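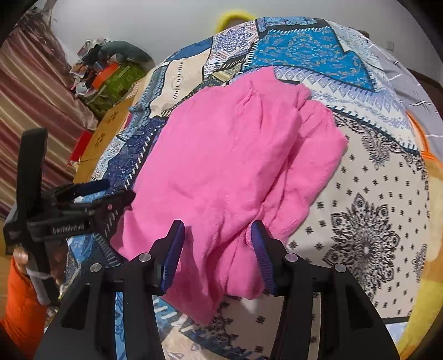

A patchwork bedspread is a decorative bed covering whose surface is divided into panels of contrasting pattern. In pieced examples the panels are cut separately and sewn together; in printed examples, often called cheater cloth, the divisions are part of the fabric design and the seams are only imitated.

Common motifs include paisley, diamond chains and small repeated ornaments – usually set within dark borders. Blue, white and beige are frequent ground colors.

The covering is laid over the blankets and commonly serves as a flat surface for sorting and folding clothes. Knitted garments are folded along the side seams, as hanging tends to stretch the shoulders.

Printed bedspreads are generally machine washable. Pieced ones are washed cool and dried flat – the seams may pucker if the component fabrics shrink at different rates.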